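FOR IMMEDIATE RELEASE
2019-11-22

Bornance brings back the ruffled pillowcase, and yes, we're putting polka dots on everything

Zoldale — I've been waiting to write this one since the spring, so forgive me if I run on a bit. My name is Blažena Halás, I started Bornance, and starting today our ruffled polka-dot pillowcases are back in the shop!

If you've bought bedding from us before, you know we're small. We cut and sew in the old Kneževič building, up on the second floor, and we sell from the front room downstairs and by mail. The ruffled case was the first thing we ever made. We dropped it when we moved, mostly to make room for plain sheets, and I have been hearing about it ever since. People stopped me at the bakery. One lady mailed us her worn-out case with a note pinned to it that said "another, please" (she's getting hers first).

So what's new? The ruffle, mainly. On the old one it was skimpy and it went flat after a few washes. Now we gather a lot more fabric into it, so it flops over the edge of the pillow and makes a bit of a fuss of itself. I like a ruffle that looks like a ruffle. It's cut from the same dotted fabric as the case, and it's sewn into the seam twice because I have kids and I know what happens to pillows.

There are 7 dot colors this time around. Coral pink on white is my favorite and I'm not going to pretend otherwise. You can also get mustard, navy, moss, gray, brick and a pale blue that changed my mind about pale blue.

A single case is $20. We've sewn 189 for the first batch, all colors together, and when they're gone we'll cut more, but please be patient with us — there are only seven of us up there and one of those is part-time.

Now, the question I get most: what do I put it with? Everybody seems to think dots need plain white sheets and nothing else on the bed. I couldn't disagree more! Pull out the bedspread you already have, the one with the paisley or the big curly leaves, and throw the dots right on top. Cream and gold are lovely under coral. Brown is too, especially a good rusty brown. My own bed hasn't matched in years and I sleep just fine.

And please don't iron the ruffle. I tried it on the first sample and spent half an hour chasing one pleat. Shake it out when it comes off the line, give it a tug along the edge, and put it on the bed. Creases come out with use, or they don't, and the pillow's just as soft.

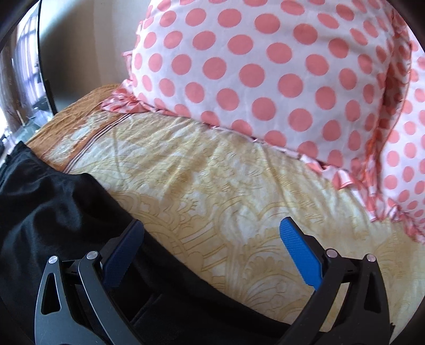 The coral dot case with its gathered ruffle, on a paisley and leaf bedspread in cream and gold.

We'll have every color out on the front table through the end of November, so come by and squeeze a few pillows. If you bring your own bedspread, or even a corner of one you've snipped off a hem, we'll happily stand there with you and try dots against it until you're sick of us. Mail orders go out with our friends at Bitunow, who have put up with our odd-shaped parcels from the start. Gift wrap is brown paper and a strip of leftover ruffle, no charge.

Shops that would like to carry the cases can ask for a swatch card. I'm also glad to talk to anybody writing about bedding, sewing, or small workrooms, and I can send a sample case in the color of your choice.

About Bornance
Bornance makes pillowcases, sheets and cushion covers in Zoldale. Everything is cut and sewn in our own workroom in the Kneževič building.

Press contact: Blažena Halás, Bornance, Kneževič building, Zoldale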